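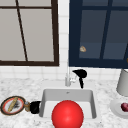

The simulated sink, mid-muddle. Red ball, hair dryer, bread on a plate.

Can a machine clear up round a sink yet? A gallery of one, and plenty of chat

I've been promising a new gallery page for ages, and since the last one was all warehouse shelves and conveyor belts I thought we'd go domestic this time. The question is the one I get asked most at parties (I go to very exciting parties): when will a robot do my kitchen? Not the vacuuming, everyone's got a cousin with one of those. I mean the bit round the sink, where things pile up.

The kitchen in the picture is computer-made, and that's where a lot of this work goes on now. You can drop things in a pretend sink all night long and no one has to mop. I've picked out the bits I keep going back to, with a line or two for each. Do scroll up again as you go!

The ball
My favourite. It's enormous, it's shiny, and it's sitting right at the front of the sink, covering most of the front of the basin. You or I would scoop it up in both arms without thinking. A machine with one smallish hand has to decide where on earth to take hold of something smooth and round, and if it can't, the washing-up doesn't start.

The hair dryer
Standing up at the back edge of the sink, right by the tap. I'd move it first, before anybody ran any water, and I'd be tutting as I did it. Pieter De Haan, who builds practice rooms like this for a living, reckons the lifting is the easy half. Knowing that a hair dryer and a sink are a bad pair is a different sort of knowing, and he'd like to see it tested far more often than it is.

The bread
A long golden one, lying diagonally across its plate. Do you clear it or leave it? Is someone halfway through lunch? I put this to Soledad Villanueva and she said she'd leave it, then changed her mind, then asked what time of day it was. I rest my case. There's also something small and dark beside it on the plate and I've looked at it for far too long. It might be a utensil, it might be something crumpled up. If I can't tell, I'm not going to be rude about a robot that can't either.

The little jar
Glass, or meant to be, with a pale top. See-through things are still a proper headache, as the camera tends to look straight past them at whatever's behind. In the trials I sat in on at Plenen last January the arm had 68 goes at clear jars and got 46 of them to the shelf. The other 22 I watched through my fingers. I thought that was rather good, and the people running it were gloomy all through tea.

The black thing on its side
Next to the jar, close to the rim of the sink. It looks like a mug or some sort of container to me. Picking up a cup that's standing is old hat these days — picking one up that's lying down, then turning it the right way up in mid-air, takes a good deal more wrist than most of these machines have got.

The plum (or onion)
Over on the right there's a round, dark, purply-red thing on a white plate. I say plum, Demetrio Barroso says red onion, and we've not settled it. One belongs in the fruit bowl and the other goes in the rack, so it does matter a bit where you're sending it.

The worktop
White and grey marble, veined and speckled all over. Lovely to look at, and I'd never know if I'd wiped it properly. I had the same trouble in my last flat, and I've got eyes and a sponge. Wiping is the chore I'd pay for tomorrow, and it's the one I see the fewest good demos of.

So, can they do it yet?
Bits of it. I'd trust a decent arm with the plates, one at a time, on a good day with me standing there. I wouldn't go out and leave it with the lot. The Allton team told me they allow 10 minutes for a tidy-up of this sort in their own tests, which is longer than I'd take, though I do tend to shove things in a cupboard and call it done.

Araceli Prieto has asked for laundry next and I've said yes, so if you've a folding machine that's not too shy, drop me a line through the usual form. Page last changed 14th November, when I fixed the spelling of Pieter's surname. Sorry, Pieter!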